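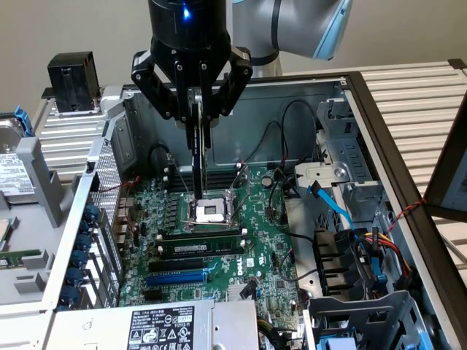 Evaristo Pagano

My aunt worked as a live-in caregiver in Brelen for six years and died there in August. Her employer paid her last month's wages but says the agency, Mancuso, has to pay for sending her belongings home. Mancuso says the contract ended the day she died. We already paid 223 for the storage of her boxes. Who is responsible, and is there a deadline?

Umdale

Sorry for your loss. Look at the contract she signed before leaving, not the one renewed over there. In most of them there is a clause on death that covers the remains and personal effects together. If it names the agency, send a written claim with a copy of the death certificate and the storage receipt. Also ask whether she had workers' insurance. My cousin's family got 3000 that way, and the employer had never mentioned it. I don't know the deadline for your country, so call the labor office at the consulate.

Grekent

same thing with my brother, agency paid 200 after we complained. keep every receipt

mrs_t_20

Try her church, they helped us with shipping.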